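4.2 Waiting in the pits

The Nerkbridge 1000 is a saloon car race, and over its distance a crew spends far more time standing about than changing wheels. We logged 1041 stops by the Prurnholm and Imik teams. The slow ones mostly came after a long wait – boredom, it seems, costs more than a sticky wheel nut. The old Saab, which stopped constantly, had the sharpest crew of all.

Figure 5. Sink with spoon and white hose.
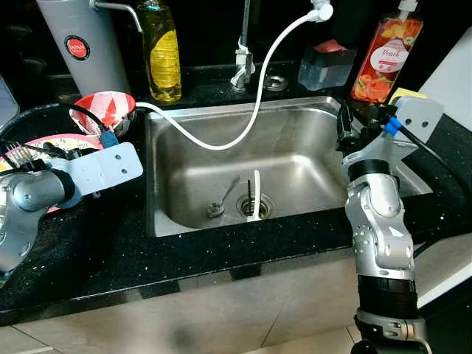 4.3 Driver changes

Belts accounted for most of the time lost, and most of the swearing.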